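Plastic bag (household)
Category: Home storage > Bags and wraps

A thin film bag for carrying, lining, keeping odds and ends. Often see-through, sometimes tinted green. Creases easily and the creases catch light.

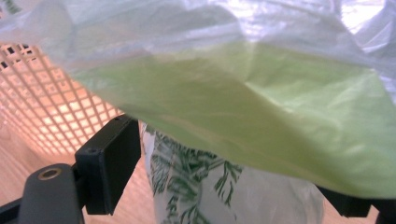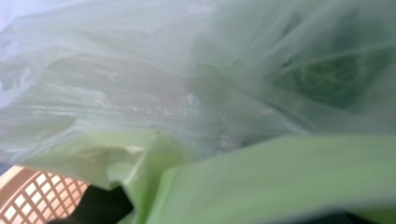 Thin film with a green tint, crumpled.

Folding
Press flat, fold in 8, tuck the end in. A Bretard box holds 40 folded, fewer if their just stuffed in. Keep away from small children.

Reuse
Bin liners, wet shoes, packing. Toss when it splits

Contact | © Gestus | Back to top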